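OK, a few people asked what I do all day now that the canteen is "getting robots," so here goes. Long one, get a coffee.

For six years I cleared tables and ran the tray line in the staff canteen at Kiiskinen. I still do, mornings. Since April my afternoons are upstairs at a desk, watching a simulated robot arm try to deal with a table of leftovers.

The arm comes from a company called Dokov, and the software that draws the table and the food is Prusura. Before anything gets bolted down near the real dish window, the arm does its practice on the computer. My job is to watch the runs and say whether a person who clears tables for a living would be OK with them.

And I have opinions! First week I sent back a page of notes on cucumbers alone.
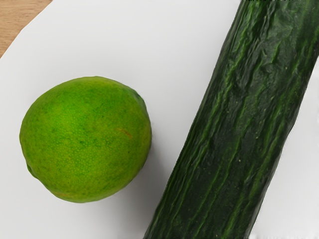
The thing with clearing plates is you never think about what's on them. A lime rolls. A cucumber is long and heavy at whichever end you didn't grab. My hands worked that out years ago and never told me, so having to write it down for the engineers was weirdly hard. I spent a whole afternoon on "where do you hold it?" and my first answer was "...the middle?"

The current task sounds like nothing. Pick up the cucumber, leave the lime alone, don't bother anything else on the table. They run it in batches of 100 and I go through a batch after lunch, usually with my feet up on the recycling box.

I mark each one yes, no, or "yes but I'd have a word." That last category was mine. The engineers wanted a number from one to five and I said I don't rate a coworker one to five, I either have a word with them or I don't. They kept it in! 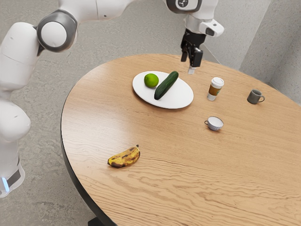 What gets a word from me: coming in over somebody's paper cup when there's a clear side to come from. Hanging above the plate so long that a real customer would start to wonder. Anything fast near a mug. People leave their mugs at the far edge and they look away, and they get really upset if you spill one, trust me.

My best batch so far had 90 plain yeses in it. The engineers high-fived. I was happy too, but I did point out that the other ten are ten lunches with somebody's food on the floor or a word being had, and we do a lot more than ten lunches.

Somebody asked if I feel like I'm training my replacement. Yeah, some days. I asked my manager straight out, in front of everyone, and the answer was that no canteen jobs go this year and after that "we'll see how it performs." I wrote that sentence on a sticky note and it's on my monitor.

What has changed already is the schedule. The late clearing shift used to be two of us and a radio. Now it's one person plus whoever is on call, because they've started planning for an arm that isn't even here yet. I don't love that. The late shift was tiring but it was also where you heard all the gossip.

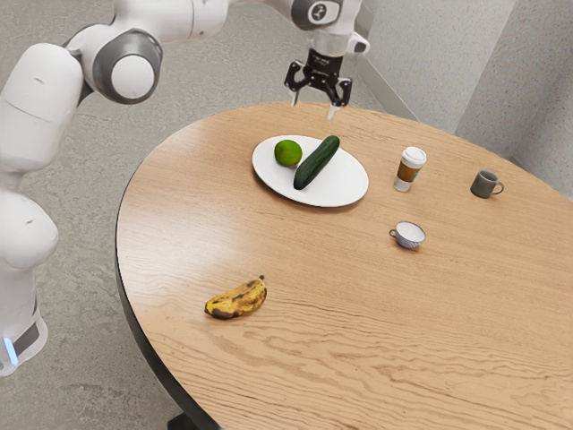
Good stuff too, I'm not only grumbling. My wrists feel better. I sit down for part of the day, which at my age is a perk — I bought a cushion! And I've been asked for my opinion more times since April than in the six years before it.

I've also gotten the practice table changed. The early ones were so tidy, one plate in the middle and nothing else. I said come down at 1:30 and look. Now there's a spotty old banana off by itself, a takeout cup, a gray mug, a little blue and white teacup. Still cleaner than our window tables, but I recognize it as a table where someone had lunch.

(The banana is my favorite. There's always a banana.)

They offered me a course, 134 pages in the binder, mostly how to stop the arm and who to call. I've read up to the chapter on grippers. Jondent, who do the training, will pay for the test if I take it before the summer. I said I want the hours on the clock as well, and that's with HR.

If your place is getting one of these, my advice is to get yourself in the room early. Ask who decides what counts as a good run. If it's only people who've never carried a tray, put your hand up. You know more than you think and you should be paid for it, so ask about that in the same meeting.

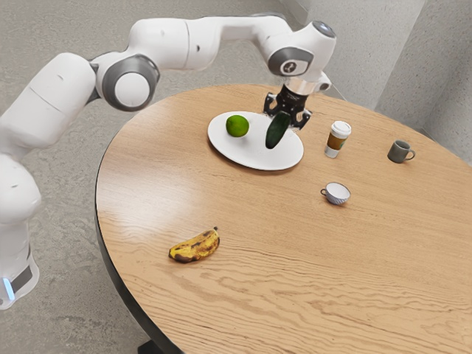 Oh, and ask what happens to the late shift. I wish I'd asked that one sooner.

Someone in the replies wants to know if it's boring. Try watching 100 cucumbers in a row and tell me! But I catch myself leaning in my chair when the gripper goes down, like people do with bowling. I did it yesterday with my boss standing behind me.

Right, that's my break over. Will post again when HR gets back to me about the hours.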